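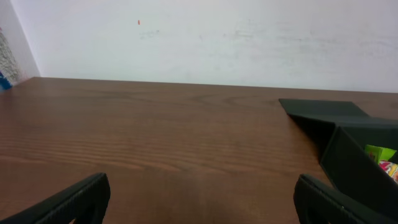 According to one reader of last month's column, equal temperament is a solved problem and anyone still writing about it is selling something. The reader tunes digital pianos by pressing a button, finds the result in tune, and asks why a beginner should be told that it isn't. I have nothing to sell, but the question deserves a longer reply than the letters page allows.

My position is that beginners on keyboard instruments should be taught what a beat is, and should be taught to hear one, before they are taught the names of intervals. Most method books leave tuning to an appendix. Several leave it out. The result is a player who can spell a major third in any key and has never noticed that the third on the instrument in front of them is wide.

How wide is a matter of arithmetic. A pure major third has the frequency ratio 5:4. Three of them stacked give 125:64, which falls short of the octave at 128:64. Equal temperament makes up the difference by widening each third by the same amount, which comes to nearly 14 cents, a cent being a hundredth of a tempered semitone. The fifth, by contrast, is narrowed by slightly less than 2 cents. These two figures account for most of what people describe, vaguely, as the sound of a piano.

A 2 cent error on a fifth is slow and easily ignored. In the middle of the keyboard it produces a beat of a little under one per second, and in ordinary playing the notes have moved on before the ear has measured it. The third is another matter. It beats several times a second in the same region and faster as one goes up, the rate doubling with each octave. On a piano the decay hides part of this. On a reed organ, where the tone is sustained, nothing hides it, and a pupil who moves from one instrument to the other will often report that the organ is out of tune when it has been set correctly.

I learned this on an Isaksson harmonium with 4 octaves of keys and a leak in the left bellows. It had been tuned by someone who preferred the thirds near C to be quiet and let the remote keys take the consequences. A flat major on that instrument was unpleasant. C major was very still. I did not know the word temperament, but I knew there were keys one went to and keys one avoided, and when I later met an equally tempered piano I was surprised that all the keys had the same roughness.

The usual objection is that this is theory, and that theory puts children off. I don't accept that beats are theory. They are audible. Two reeds or two strings slightly apart will pulse, and a child of seven can tap along with the pulse. The ratio can wait for years. What cannot wait so long is the habit of listening to how two notes sit together, which is harder to acquire once the hands are quick.

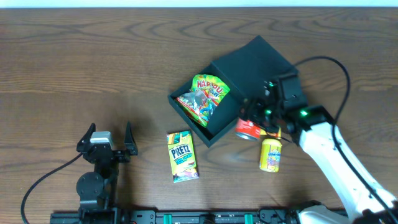
Grornton, October

The second objection is more practical: most pupils now start on an electronic keyboard, and there is nothing on it to adjust. This was true of the cheaper models for a long time. It is less true now. The Ino that our local music service lends out has a tuning menu with a handful of historical settings, and the Clustum I use at home will shift any note of the twelve by single cents. Neither manual says much about why one would want to. The Clustum manual gives the subject half a page, after the section on the headphone socket.

A workable lesson needs only one of these instruments and a sustained organ sound. Choose a sound without vibrato and switch off any chorus or reverb. Hold C and the E above it in the equal setting and let the pupil count the roughness or simply describe it. Then lower the E by 14 cents and hold the same two keys again. The pulsing all but stops. Put the E back and play the chord with a G. Most pupils will now hear something they did not hear ten minutes earlier.

The next step is the one that matters. With the E still lowered, play E major. The G sharp was never moved, so the third from E to G sharp is now wider than before, and sounds it. The pupil has discovered the whole difficulty: there are twelve keys to the octave and more than twelve notes wanted from them. Every temperament is a decision about where to put the error. Equal temperament puts it everywhere in equal shares, and this is a sensible decision for an instrument expected to play in any key. I tune my own piano that way.

So the reader and I agree on the button. We disagree on whether a player should know what it does. Singers and string players adjust thirds as they go, often without being told, and a pianist who joins them will be the only fixed point in the room. It helps to know which of one's notes the others are likely to be pulling against, and in which direction. A cellist I accompany places her E low in a C major chord when I leave it out and raises it when I play it. For two seasons I thought she was being inconsistent.

I would also drop the phrase "perfectly in tune" from the sales leaflets, though I don't expect this to happen. The Ino leaflet uses it 4 times. An A set to 440 Hz tells the buyer where one note is. The claim made for the other eleven depends on what is being played, and with whom.

Those with access to a reed organ in fair order should use it for the lesson in preference to the keyboard, provided the wind is steady. Unsteady wind shifts the pitch of the reeds and confuses the count.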